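ホーム > 掲示板 > 家具・木部の手入れ > 天板

淡色木天板の仕上げと黒い点について

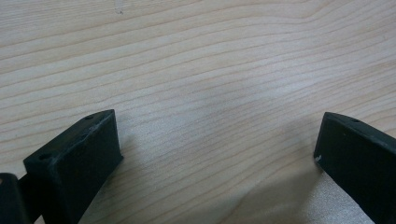 天板の木目。上寄り、中央よりやや左に黒い点。

14件の返信 閲覧 1,772

zellby_mk
作業机の天板です。Barretoの古い机から外したもので、樹種は不明。表面は艶なしで、木目は左右に流れています。上のほうで一度下がってまた上がる箇所があり、下側は間隔が詰まっています。
相談は二点。
1. 黒い点は削るべきか。
2. この色を保てる塗料は何か。油性は濡れ色になるので避けたい。

kanna16
点の正体が先。鉄粉ならシュウ酸で抜ける。節の芯や入り皮なら抜けない。画像だけでは判別不能。

zellby_mk
爪では引っかかりません。ルーペはまだ当てていません。

Batbridge
#240で点の周囲だけ軽く研磨、変化がなければ放置。この大きさなら使用上の問題はない。

kanna16
部分研磨には反対。淡色材は局所的に番手を変えると、塗装後に斜めから見て円形のムラが出る。やるなら全面を同じ番手で通す。突板の可能性もある。木口を確認したか。

Batbridge
木口の確認は同意。ただ、点ひとつのために全面を研ぐのは工数に見合わない。手研ぎで数往復ならムラは出ない。自分は同じやり方で12枚仕上げている。

kanna16
ムラが出なかったのは吸い込みの均一な材だったからでは。今回は上側の木目が曲がっているので、吸い込み差は出やすいと見る。

Celeste Seixas
塗料のほうだけ。艶消しの水性ウレタンを薄く三回。一回目のあと毛羽が立つので#400で落とす。黄変を嫌うなら「無黄変」表記のものを選ぶこと。端材か裏面で必ず試し塗りを。

civent_user
白木用オイルという手もあります。白顔料が少量入っていて濡れ色が抑えられる。ただし輪ジミには弱いです。

Celeste Seixas
机なら輪ジミは無視できない。飲み物を置かない棚板向き。

zellby_mk
木口を見ました。表の木目がそのままつながっているので無垢と判断します。厚みは16mm。ルーペでは点に金属光沢なし、周囲の変色もなし。

kanna16
それなら鉄の線は薄い。シュウ酸は不要。研ぐなら全面、という意見は変わらない。

Batbridge
こちらも変わらず。放置で可。

zellby_mk
点は残します。裏面で水性ウレタンを試し、結果は7月に書きます。

いいね 12 シェア コメントする
当サイトではCookieを使用しています。 同意する 設定
前のスレッド 次のスレッド 一覧へ戻る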